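Your Food Scrap Questions, and One Gripe of Mine

So the city finally put its new collection rules in writing, and my inbox has been a mess ever since. I've read the thing twice now (both times with coffee, it needs it) and I'll try to tell you what changes for those of us on the Mekville side of the river.

Starting in January, the brown cart becomes mandatory for every household that gets curbside pickup. Up to now it was a sign-up thing, and a lot of people on my street never bothered. The trash cart stays weekly through the winter, and then it drops to every 2 weeks once the weather warms up, which I think is backwards, and I said so at the hearing! If you're going to stretch out trash pickup, do it when it's cold. Dehua Tan from the public works office was very patient with me and said the schedule comes from the truck contract with Drellier and can't be moved this year. Fine. I'll ask again next year.

The part most of you wrote in about is the fines. A first contaminated cart gets you a tag and nothing else. The second gets you a letter. After that it's $50 each time, added to your water bill, and you can appeal by phone or by walking into the office on Bermúdez Street before 4:30. I have a problem with the water bill part. Renters in a shared building often don't see that bill at all, so the landlord pays, gets annoyed and passes it along, and the person who tossed a plastic bag in the wrong cart may never hear a word. Leif Boström, who manages a couple of buildings over by the old rail yard, told the hearing he'd had 3 different answers about who is responsible when several apartments share a cart. He asked for it in writing and got a promise that it would be. I'm holding them to that.

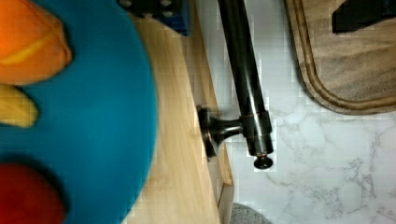
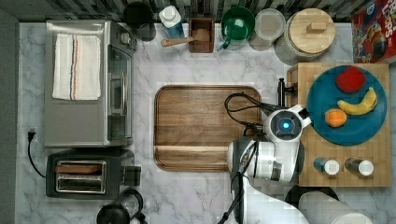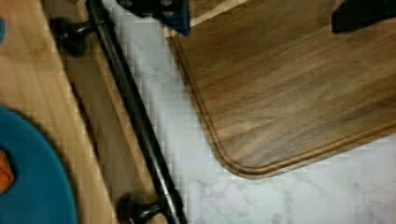 Around the kitchen: a blue plate, the countertop with the toaster and toaster oven, and a long black handle.

Okay, on to what goes in. Fruit and vegetable peels, bread, rice, coffee grounds, eggshells, meat, bones, fish, cheese, greasy pizza boxes torn into pieces. Yes to meat! Several of you were sure it was no, and under the old pilot it was, but the new site at Cundora runs hotter and can take it. Paper napkins are fine. Tea bags only if they're paper, and good luck figuring that out from the label. No produce stickers, no rubber bands off the broccoli, no diapers, no cat litter (I know, I know, the bag says compostable).

About those bags. The compostable liners are allowed, but only the kind with the certification mark printed on them, and the green tint alone doesn't count. I gave up on liners last summer and use a sheet of newspaper folded in the bottom of the pail, and it works well enough that I'm not going back. If the smell bothers you, keep the scraps in the freezer until pickup day. My sister thinks this is disgusting. She also has fruit flies.

One thing that got skipped over at the hearing was the money for carts. The city has 800 of the smaller ones on order, meant for people who can't wheel the big one down steps or have no place to keep it, and you have to ask for it. It won't just show up. The form is one page, there's no charge, and you can do the swap even if you already have a full-size cart sitting in the garage. If you have an older neighbor who'd be better off with the small one, please knock on the door and offer to fill out the form together. Once those carts are gone there isn't a date for the next order.

And my gripe: the finished compost. Under the pilot, residents could come and shovel up a couple of buckets for free in spring. The new contract doesn't mention it anywhere that I can find. We're separating the stuff, storing it, hauling it to the curb, and I'd like a little of it back for my tomatoes, thanks. I've sent that question in and will print whatever answer I get.

Keep the questions coming, and if you get a tag on your cart you don't understand, send me what it says. I'm collecting them for the next hearing.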